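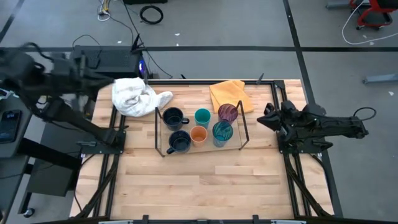
Photo: Theda Seidel

I finally caved and got a tray for the drinks. My mugs have been wandering all over the house since August (two on the windowsill, one on the stairs, you know how it goes) and I was tired of hunting for them every morning at 7. So now they all live on one see-through tray with thin black handles, and I love it way more than a person should love a tray!

Nothing matches -- navy mugs, plastic cups in teal and orange, a purple tumbler and a bluish one -- and I've decided that's the look. Mugs go on the left, tumblers on the right, plastic in between. Kęstutis says it reminds him of the breakfast bar at that place we stayed in Clakcombe, and I'm taking it as a compliment.

Next up is the towel situation. I have the orangey one folded, so that's a start. The white one is still in a heap -- maybe tomorrow.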